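**November, shop notebook, PA and auction rig for the Dunbar Hall benefit**

Bench check of the loaner system before load-in. Tamsin Zamora wants the auction mic and the band feed on separate buses this year. Last year the auctioneer shared a compressor with the vocals and pumped every time the kick came in.

- Mixer: Silex, 28 channels in use, 2 spare (left unpatched)
- Mains: Mendell tops, one pair, subs on an aux send
- Wireless: 6 handhelds, all Vundent
- House capacity: 600 seated, no standing area

Scanned the wireless on the bench at 10:40. Handheld 4 dropped out when the transmitter was turned away from the receiver. Swapped the antenna lead, same result. Swapped the receiver slot with handheld 5 and the fault stayed with the transmitter. Tagged it and moved it to the repair shelf. Delphine Ostrowski has a spare capsule and body in her case, so the count holds.
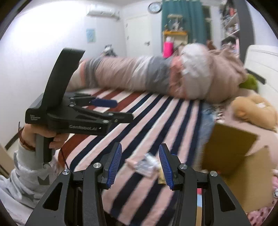 With the replacement in slot 4 I repeated the scan and got clean lock on all channels. Gain structure set from the auction mic first: preamp to nominal with a loud read of the lot list, high-pass at 120 Hz, light compression on its own bus, no reverb. Band vocals go to the second bus with the plate.

The video playback for the sponsor reel is still a problem. Hum on the left leg at idle, gone when the laptop runs on battery. Put an isolation box in line and the hum went away with the charger connected. Isolation box stays in the playback kit, labeled.

Delay time for the balcony fill not set. The drawing from the hall gives the distance to the rail and I need it to the box position. Tamsin is asking for the number.

To do before the truck:

- [ ] Fresh batteries, all handhelds
- [ ] Save scene as DUNBAR_AUC, copy to second stick
- [ ] Print patch sheet for Delphine (monitor position)
- [ ] Longer stand for lectern mic
- [ ] Return the bad antenna lead to the good bin, it tested fine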